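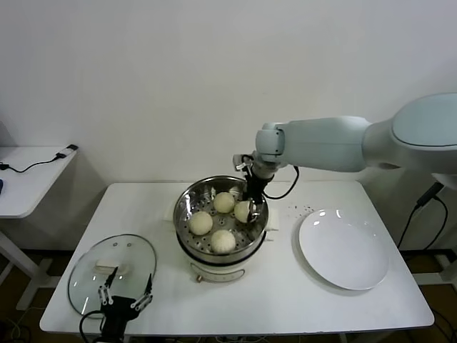 Junio, 18:40. Taller, monoplaza de Tobias.

Vuelta del test en Vorkau con el coche entero, que ya es algo. Hazel Ferreira hizo las dos tandas de la mañana y Tobias Abernathy la larga de la tarde. Apunto lo que hay que tocar antes de la carrera de Callevgate.

**Suspensión trasera.** Hazel se queja de subviraje en la curva 7, solo con el depósito lleno. Bajamos la altura trasera 2 mm entre tandas y empeoró. Volvimos a la medida de partida y probamos con la barra delantera un punto más blanda — mejor entrada, pero el coche se mueve de más en la frenada larga. Dejo la barra ahí y en el próximo test toco solo el rebote.

**Caja.** La sexta salta al reducir fuerte. Pasó tres veces, siempre con Tobias. Desmontada la tapa: el selector tiene una rebaba en el canto y el muelle está cansado. Pedido muelle nuevo a Kowalczyk. La rebaba la quito mañana con piedra fina, nada de lima.

**Frenos.** Pastillas Stisetel delanteras gastadas en cuña, más por el lado interior. Sospecho de la guía inferior de la pinza derecha, que va dura. Limpiar, engrasar y medir otra vez. Si sigue igual, cambiar la pinza por la de repuesto y ver si la cuña se va con ella. 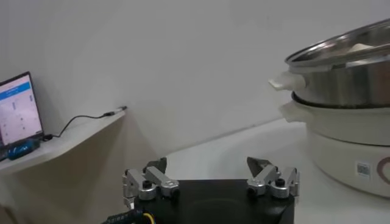 *Pinza desde atrás, con los dos dedos y sus articulaciones.*

**Motor.** Sin novedad. Ralentí algo alto en caliente, lo dejé en 2000 vueltas para no perder tiempo en boxes. Falta mirar el tope de la mariposa. Aceite cambiado, filtro abierto y sin viruta.

**Neumáticos.** Quedan 6 en condiciones de rodar. Los dos traseros de la tanda larga tienen graining en el hombro izquierdo, van a la pila de lluvia/traslado. Presiones de salida copiadas en la hoja de la puerta — Hazel, las tuyas están en bar, pásalas a psi como las demás.

Pendiente:

- muelle del selector (Kowalczyk)
- guía de la pinza derecha
- tope de mariposa
- repasar convergencia trasera, la última medida no me la creo
- cargar la batería de la radio, se murió a mitad de la tarde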